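Robot laundry kit opens for campus trials

Studident is taking names for a trial of Alter, a two-armed laundry kit meant for shared laundry rooms in student housing. The kit works at ordinary front-loading machines, so a building keeps the washers and dryers it already has.

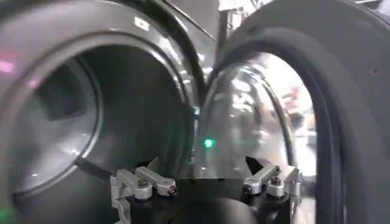

Photo: Studident

The arms end in metal grippers, and a small camera at the wrist gives a close view of the door opening. Setup takes one visit, followed by 12 practice loads in your own room. 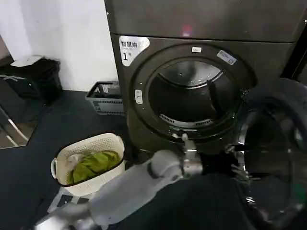 The trial fee is $804 a month for up to 6 machines, with service calls included. Buying the kit outright costs $3,248. Folding isn't part of either offer - Studident says it may come later as a paid add-on.

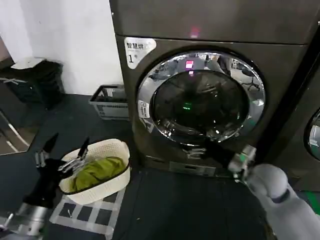

Ankica Krasniqi, who runs the trial desk, recommends a plain open basket and a clear floor in front of the dryers. She also asks buildings to measure the space between facing rows before they sign up. Places for the fall term close in July. Write to the trial desk with your building's name and the make of your machines.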